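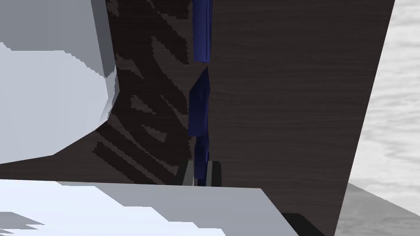

4.2 Good practice before you close the gripper

1. Before you do anything else, do please check that both fingers are clear of the wooden panel. Section 2 of the Tuvent rules asks for this on every run, simulated ones included!

2. Open the fingers and make sure there is nothing between them, as below, then save the pose. 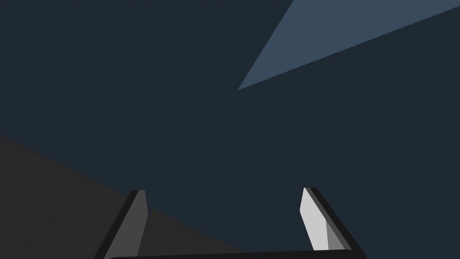
3. Close slowly, and stop at once if a contact warning comes up.

Caution: never clear warning 469 without reading the log first, however tempting that may be.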